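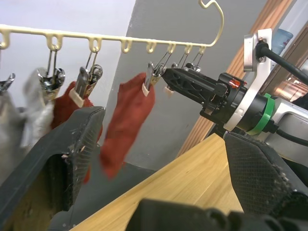
According to Elvira Urrego, the Wordale knitting mill used to run three shifts, and anyone who walked past at night could hear the machines from the street. She told us this in the parking lot while we waited for the doors to open.

The mill's open day was June 10, 2022. Entry was free, but groups were capped at 30, so we stood in line for the second tour. Zeyu Xiao led ours.

We started in the yarn store. Cones are kept by dye lot, and each shelf has a paper card with the lot number. Ours stopped at 1481. Next came the knitting floor, which was loud enough that Zeyu handed out earplugs. A plain crew sock comes off the machine as a tube with an open toe. The toe is closed on a separate machine in the next room, then the sock is turned and pressed on a flat metal form.

The pairing tables were my favorite stop. Two people match socks by length there and set aside any that differ.

The factory shop sells seconds by the bag. I bought wool ones and a card of darning thread. Parking is behind the building, and the cafe takes cash only.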